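Baysal Table Notes
README for the tabletop folder

Hi, and thanks for opening this before opening everything else. These are my notes on the Baysal tabletop collection, a pile of short recordings and stills of small things being handled on a table: cloths, napkins, tissue paper, crumbs, bits of packaging. I put it together over one long November and I've been fiddling with the folder names ever since (sorry if you grabbed an early copy, the old names were terrible).

What you get

There are 3,139 clips in all, split into 4 folders by what's on the table:

drason - flat, stiff things like cards and coasters
stundavska - soft things, anything that folds or crumples
rister - small hard things, mostly lids and caps
leftovers - whatever I couldn't decide on

The first three names don't mean anything. I name folders after words I like the sound of, and by the time I thought of changing them half my scripts had them baked in. Stundavska is the biggest at 2,000 clips, and it's also the one I'd start with if you only have room for one. Each clip has a small text file next to it with the same name, holding a one-line note on the item, its color, and whatever I felt like adding. Some of those notes are long and some are one word. I get tired too!

About the soft things

Soft stuff is a pain to label and I love it anyway. A lid looks like a lid from every side, but a square of fabric is a new object every time it lands, and a good half of my notes are me arguing with myself over what to call the shape.
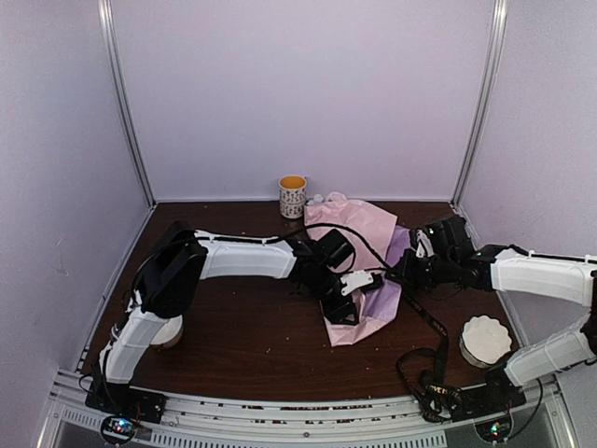 My rule for labeling soft items is that I write down what I can tell from the picture and stop there. If I can't say whether something is cloth or tissue paper, the material field says "cloth or tissue" and I move on, even when I'm pretty sure I remember buying it. The pink sheet is a good case: crumpled, paler pink toward the back wall and more of a lilac in the fold that hangs toward the front, so its color field says "pink, lilac in fold" and its state field says "crumpled." I went back and forth on splitting "crumpled" from "bunched" and gave up. Crumbs get their own yes/no field, and that dark brown tabletop is a yes, with light specks scattered all over the front half.

Please don't clean up the crumb field because you think it's silly. I have used it more than any other one. If you're working on wiping or table clearing, filter on it first and then look at the item names.

Known problems

Color words drift. Early on I wrote "purple" for things I'd later call lilac or lavender, and I've only fixed up to 500 of those so far. Search for all three.

A few notes in leftovers are blank. The clips are fine, I just never came back to them.

"Napkin" and "cloth" overlap a lot in stundavska. Treat them as one group unless you want to relabel them yourself, in which case please send me your version, I'd be thrilled.

Changes

Newest copy: merged "towel" into "cloth," fixed the sort order in rister, added the state field to everything soft.

Copy before that: renamed all the folders. Again, sorry.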